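Recording Two-Handed Tabletop Demonstrations with Hand-Held Grippers

6 min read

This guide covers one recording session for a two-handed task, from clearing the table to handing the episodes over for training. It assumes the grippers are already calibrated and that the recorder starts without errors. If either is not the case, finish the Niston setup page first.

The running task is "lid on dish": one hand steadies a soap dish, the other places a clear lid over it. The same steps apply to any short task with two or three objects.

1. Write the task sentence

Write one sentence that says what is true at the end of the episode. For this task: "The lid covers the dish and both grippers are open and clear of it." Put it in the task field of the session file exactly as written. Every operator works from that sentence. Do not put the method in it. If the method matters, write it as a separate note and apply it to the whole session.

2. Set the episode length

Open the session file and set these values:

max_seconds: 32
idle_head: 1
idle_tail: 1
hands: both

An episode that reaches 32 seconds is closed by the recorder and flagged. Flagged episodes are kept on disk but left out of the export. If more than a few in a row are flagged, the task is too long and should be split in two.

3. Check tracking

Start the preview. Move each gripper slowly through the full work area, including the far corners of the table and the space above the objects. The pose trace for each hand should be continuous. A jump means that the marker plate was turned too far from the camera, or that the other hand passed in front of it. Try the motion again with the wrist rolled outward. If the jump stays, restart the preview before changing anything else.

Open and close each gripper fully three times. The width value should return to the same number at both ends. Drift at the open end is usually a loose finger screw. Drift at the closed end is usually a worn pad.

Cables need slack. Reach to the far edge of the table with both arms and confirm that neither cable pulls.

4. Plan the start positions

A model trained on one layout learns that layout. Divide the near half of the table into a grid in your head and move the dish to a different cell every episode. Rotate it by a visible amount each time. Move the lid separately, so that the distance between the two objects changes as well.

Vary these between episodes:

- dish position and angle
- lid position and angle
- which hand takes the lid
- starting height of the hands

Keep these fixed for the session:

- table height
- room lights
- camera mount
- the task sentence
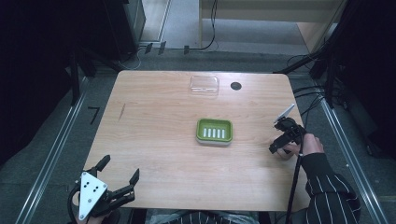 Transparent parts deserve extra episodes. A clear lid on pale wood has little contrast, and the policy has to find it from faint reflections. In our Zullport runs we record twice as many start positions for a clear part as for an opaque one. Put it at the far side of the table in a good share of them, where the viewing angle is lowest.

5. Record

Hold both grippers open and still, then start the episode. Wait for the idle second to pass. Move at a steady pace, a little slower than you would by hand. Close on the object, pause briefly, lift, place, open, withdraw. Stay still for the last second and stop.

Do not correct a bad grasp by shaking the object loose. Set it down and grasp again. A clean second attempt is useful data and should be kept. A dropped part that leaves the table ends the episode; mark it "discard" right away.

Take a break after every block of 5 sets.

6. Review and export

Run the Mathur checker on the session folder. It lists tracking gaps, flagged episodes and missing width values. Watch every episode it lists, plus a random sample of the others. On our last Sostholm batch we recorded 788 episodes and the checker listed 91. Most of those were short gaps during hand crossings and could be trimmed.

Discard anything where the end state does not match the task sentence, even when the motion looks good. Then export:

export --session lid_on_dish --skip flagged,discard

The export writes one folder per episode and an index file. Copy both. The training loader will not read the folders without the index.

32 shares
5 comments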